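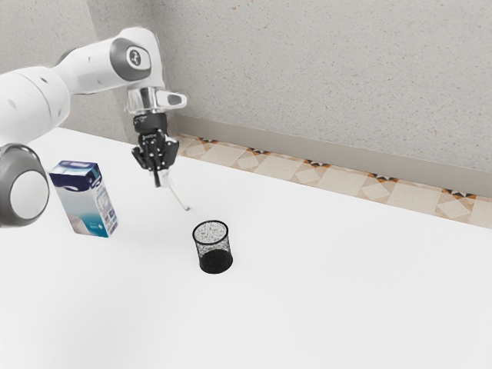 Do I still need a flu shot if it's already January?

If you haven't had one this season, get it. Flu keeps going around well into spring, and the shot takes a couple of weeks to do its job, so this week beats next week.

I got that answer from Ye-ji Kong before I'd even taken my coat off. She's a nurse practitioner and she runs the Kong clinic on the ground floor of the old Temer department store, between the shoe repair and the place that used to sell vacuums. I'd gone in to talk to her about winter viruses for this column, and I hadn't had my own shot yet, which I admitted (she looked at me for a second or two longer than was comfortable).

"People think there's a deadline," she said. "They miss October and they figure that's it, try again next year. I hear it every single day."

So is that the main reason people skip it? She thought about that one.

"It's one reason. The bigger one is time. If you work hourly and the clinic closes at 5, when are you supposed to come? We stay open late three nights a week now and those are our busiest nights by far."

The late hours were Hildegard Tiedemann's idea. She works the front desk, and she joined us for part of the conversation, standing up, with one eye on the door. She told me she'd gotten tired of the voicemails. "I'd come in and there'd be 20 messages, and most of them were people asking if we could see them after supper. And I'd have to call them all back and say no. I didn't like saying no!"

I asked Kong what she's been seeing this winter. A lot of kids, she said, and a lot of tired parents who caught whatever the kids had. The season started early and hit hard before the holidays. Things have eased up since, but she won't call it over.

"You get a quiet week and everybody relaxes. I'd like to see a few quiet weeks in a row before I relax."

My next question came from my sister, who made me promise to ask it. Can the flu shot give you the flu?

"No," Kong said. "The shot doesn't have live virus in it. Your arm might hurt. You might feel lousy for a day, kind of achy, maybe a low fever. That's your immune system getting to work. And then sometimes people catch a cold the same week, because it's winter and there are colds everywhere, and the shot gets the blame."

What about getting it along with a COVID booster? Same visit is fine for most people, she told me. She did hers together, one in each arm, and then had to drive home to Sterberg in the snow with both shoulders sore – she doesn't recommend that part.

Uriel Espinoza came in around then for his appointment. He drives a delivery route for Braten and he said I could use his name as long as I mentioned he wasn't scared of needles. He isn't scared of needles. He'd missed 4 days of work with the flu last winter and he didn't want to do it again.

"I was on the couch and I couldn't even watch TV," he said. "The light bothered me. My wife put the dog in the other room because he kept checking on me."

He was in and out pretty fast. Kong asks everyone to sit in the waiting area for 15 minutes afterward, and he spent his talking to Tiedemann about tires.

Before I left I asked what she'd tell someone who wakes up sick tomorrow. Stay home, drink plenty, and test for COVID if you've got a kit in the house. If you're older, pregnant, or have something like asthma or diabetes, call right away, since the antiviral pills work best when you start them in the first couple of days. Trouble breathing or chest pain means the emergency room, and she doesn't want you waiting for a callback on that.

Then she asked which arm. I went with the left.

Walk-in hours and the late-night schedule are posted on the clinic door, and Tiedemann says the voicemail is checked every morning.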